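Paying by Instalments - Your Questions | Tradero Insurance Brokers

Hello, and thank you for stopping by. We get a good many calls about spreading the cost of home and contents cover, and while we love a chat (Radoslava in particular), it seemed only fair to put our usual replies in one place so you can read them over a cup of tea.
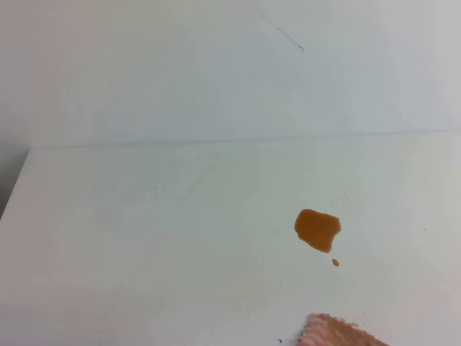
Lullov, August

We have gone through the whole page again this month and added two questions that kept coming up at the front desk. If you printed out the old version, please put it in the recycling and use this one.

Can I pay monthly instead of all at once?

Yes, you can, for nearly every home policy we arrange. The exception is very small policies, where the yearly price is under 100 euros, and for those we ask for a single payment. Anything above that can be split, and you can choose your plan when you take out the cover or at renewal.

Does it cost more?

A little, yes. There is a charge of 2 euros on each instalment, and it's shown on its own line in your schedule so you can see exactly what you're paying for. If you'd like to avoid it, two half-yearly payments carry no charge at all, and plenty of our customers have settled on that as a happy middle way.

Which day will the money leave my account?

The 20th of the month, unless you ask us for another day. Do tell us if your wages or pension come in later than that - we would much sooner move the date than have you worrying over it. Kristýna Šimko looks after payment dates and can usually change one while you're still on the phone.

What happens if I miss a payment?

Please don't panic, and please don't hide from us either! We will write to you first, and then try the payment again after a fortnight. Your cover carries on in the meantime. If the second try fails as well, Přemysl Urban will ring you to talk it through, and he is a very patient man.

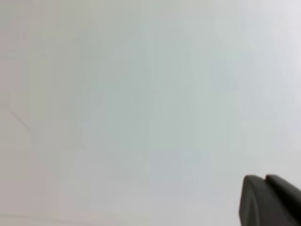
If by then you already know that the next few months are going to be tight, say so during that call, as we can sometimes lower the instalments by raising your excess. Going from nothing to an excess of 200 euros can make a real difference to the monthly sum, though you would of course need to find that money yourself if you made a claim.

I used to pay through Flukura. Do I need to do anything?

Only if you haven't yet sent back the new bank form. Our old payment service has closed, and we can't carry your bank details across without your signature. Viera Koubek has spare forms and will happily post you one.

Can I pay off the rest early?

Of course. Ring or call in, and we'll work out what is left. You won't be charged for the instalments you no longer need.

Can I pay in cash?

At the Lullov office, yes, up until half past four. Please wait for your receipt, even if you're in a hurry.

Gwilym Owen keeps this page up to date, so if something here is muddled or missing, leave a note for him at the desk and he'll put it right.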